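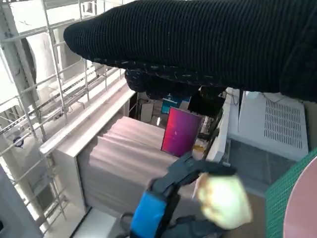
What should we expect from a robot demonstration at a small workshop?

Posted by Brerlow, June 12, 2025

I help run a craft and repair group and we've been offered a place on an open day at Stallo, where they show robots handling household things. The booking page says visitors can stand near the work and ask questions, but it doesn't say much else. We would be a mixed group, some retired, two with walking sticks, one who is quite deaf.

What I'd like to know is how long the demonstration part goes on, whether there are seats, and whether it is worth the trip if you know nothing about robots. The ticket page lists 139 places for the whole day, which sounds a lot for a room with machinery in it. Also, is it noisy? We went round a packing plant in March and couldn't hear a word the guide said.

Any advice from people who have been would be welcome.

Bianchini

I went to the last one. The 139 is spread over the day and you are given a slot when you check in, so it isn't everyone at once. Our slot was 40 minutes, with the demonstration taking up a bit more than half of that and the rest for questions.

It is not noisy like a factory. The arms make a low whine when they move and there is a fan running somewhere. Your deaf member should stand at the front on the same side as the speaker, who faces the arm a lot of the time and talks towards it. Ask when you book if they have a printed sheet. We were given one at the end, and it would have been more use at the start.

Seats: there was one bench by the door. Ring ahead about the walking sticks and they will put chairs out. The floor is level but there are cables taped down in two places.

As for knowing nothing, that's fine. Most of our lot didn't either. The arm picked up small things and put them down again, and it was slower than people expected. It dropped a few. The person running it explained what the gripper had done wrong each time, and I found that more interesting than the ones that went well. If you watch, look at the gripper jaws and not the arm. With something soft, what matters is how hard the jaws close and at what angle they come in.

One thing to know is that the room is full of ordinary stuff, with shelving, boxes and bits of fabric about, so don't expect a showroom. Leave big bags in the car.

Prikier

its good, go. car park fills up early and the machine only takes coins. cafe over the road does a decent soup

Stallo_visitor_2307

I agree with most of what Bianchini says, but our slot ran late and we only got ten minutes for questions. If you have particular things to ask, write them down and send them with the booking form. They did answer the ones people had sent in first.

You can ask to see the small camera at the wrist. They put its view up on a screen for us, and it is an odd way to look at a room. Things very near the jaws are huge and a bit blurred, and a sleeve passing close by can fill half the picture. Our guide used it to explain why soft, rounded items are awkward to judge from close up.

Photographs were allowed without flash when I went. Children have to stay behind the line.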